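Begović 70 edge-grain board oil: long-term review

Updated 2020-08-06 with the results of the second tin.

Board oil is sold on smell and packaging, and most reviews stop once the first coat looks nice. I wanted to know how much of the stuff a board takes up, how long the finish sheds water, and whether it stays tacky. The product is the Begović 70, a blend of mineral oil and a small share of beeswax, supplied in a flat screw-top tin. I bought two tins from Pevex in April at the normal shelf price. The maker has had no part in this review.

Contents and packaging

The tin is pressed steel with a coarse thread and a card liner in the lid. The liner is the weak point. After a few openings it soaks through and begins to shed fibres into the wax, and on the first tin I removed it and cut a replacement from silicone sheet. The second tin had the same liner. The thread itself is good and does not bind when greasy.

At room temperature the mixture has the consistency of soft margarine. It can be lifted out with a cloth but will not pour. In a cool pantry it stiffens to the point where a spoon is needed. Standing the closed tin in a bowl of warm water for ten minutes brings it back to a workable state, and repeated warming caused no separation that I could find.

The instructions are printed on the base in very small type, where they are hidden whenever the tin is in use. They ask for one coat, left for 20 minutes and wiped off. I would ignore that figure for a new board, for reasons given under absorption.

Test boards

Three boards were used: a maple edge-grain board, a beech board of similar thickness, and an old end-grain block in mixed hardwoods that had been washed bare over several years. All three were sanded to 240 grit, wetted to raise the grain, dried overnight and sanded again by hand. Weighing was done on a bench scale reading to one gram, before each coat and after wiping down.

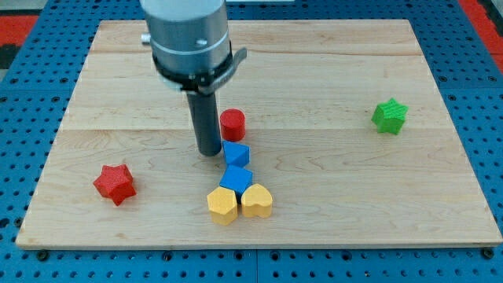

The maple board weighed 961 g before treatment. It gained 7 g on the first coat, 3 g on the second and 1 g on the third, after which the scale showed no change. Beech behaved much the same. The end-grain block was another matter and took 31 g over four coats, most of it through the top face. Anyone treating a large block should expect to use a good part of a tin on it.

Absorption and waiting time

With the recommended 20 minutes, the first coat on maple left dull patches by the following morning. Leaving it for four hours gave an even surface. Overnight was no better than four hours and made the excess wax harder to remove. My working method is now two coats at four hours each, then a third coat of one hour, buffed with a cotton cloth until the cloth stops dragging.

Buffing takes effort. Wax left in corners and juice grooves turns white and collects crumbs, and a stiff nylon brush deals with it better than a cloth does.

Water resistance

A measured drop of water was placed on each board and timed until the bead flattened. On freshly treated maple it held for over 100 minutes. After two weeks of daily use and hand washing it held for 38 minutes, and after five weeks the drop spread almost at once. The beech board failed about a week sooner. End grain lost its beading within ten days on the cut area, though the edges lasted much longer.

For comparison I ran the same test with Fatau board cream, which contains more wax. It beaded for longer at two weeks (52 minutes on maple) but stayed slightly tacky for the first three days, and flour stuck to it. For a bread board I prefer the Begović. For a serving board that sees little washing, the Fatau is the better buy.

Smell and taste

There is a faint honey smell on opening, gone from the wood by the next day. Sliced apple left on the treated maple for an hour had no taste of oil or wax. Plain mineral oil is equally neutral and cheaper, but it beaded for less than half as long in my earlier tests.

Cost in use

Each tin holds 237 ml. One tin covered the first treatment of all three boards and two top-up coats on the maple. A household with one medium board, oiled monthly, should get well over a year from it.

Readers' notes

Nataša Dimitriou wrote to point out that the mixture goes on more evenly if the board is warmed near a radiator first. I tried it on the beech and the first coat went in faster, with the same final weight gain. Blagoje Tomić asked about knife handles. I have used it on two beech handles with acceptable results, but the finish wears off quickly under the palm and a drying oil would suit them better.

Stockists

Pevex carries the tin in the kitchen section, not with the wood finishes. Besbridge lists it by post, with a larger size that I have not tested.

Rating: 7 out of 10. One point deducted for the lid liner, one for the instructions and one for the short life on end grain.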